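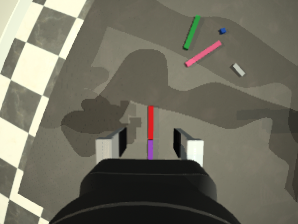
Wrist view from the sim, gripper open, red and purple bars between the fingers.

Okay, thread time! A few of you asked what I do all day when I say I'm "teaching the robot," so let me try to explain it in small bites.

Short version: I drive an arm around inside a simulator with a handheld controller, pick things up, put them down, and the computer saves every wiggle. Later a model trains on my wiggles. We call one run a demo. The goal for this batch is 224 demos and I have 50 (send snacks).

The project is called Trivach. Thắng Đinh built the sim side, I'm one of the 2 people doing the driving, and Hülya Çetinkaya is the other one. She's faster than me. I'm told I'm smoother, which I choose to believe.

The view up top is the one I drive from when I get close. Gripper at the bottom, fingers pointing away from me, bars and little blocks lying on that camo-looking floor. Wonderful floor. I lost a gray block on it for a whole afternoon in June.

Thắng swaps the floor patterns on purpose, btw. If every demo is on plain white, the model decides white is part of the job. So we get camo, checkered tiles, all sorts. My eyes would like a word with him.

Skinny bars are the hard ones for me. A cube forgives you, you come down kind of close and the fingers do the rest. With a bar you need to be lined up before you close, or one finger gets there first and the whole thing spins off. I still do this way more than I'd like to admit on here!

Things I do now that I didn't do in June: stop for a beat with the fingers open before I grab. Check from the side view too, since depth from the wrist is a guessing game. And close slowly. Yavuz Toprak kept telling me to close slowly and I kept nodding and then not doing it.

Someone asked if we keep the bad runs. Some of them! If I miss, back off, and get it on the second try, that one goes in, so the model gets to see a recovery. If I bat a bar across the floor and say a word, that one gets deleted.

Also yes, my hand gets tired. 2 sessions a day is my limit, and after that my demos get jerky and Leonilde Cunha can tell just from the plots. She sent me one last week with the caption "were you on a bus?"

Next up is the same task on the real arm over at Hurkside, where I'll be moving it by hand instead of with the controller. Never done it that way. Very excited, slightly scared of the elbow joint. If you've done hand-guided teaching and have tips, my replies are open!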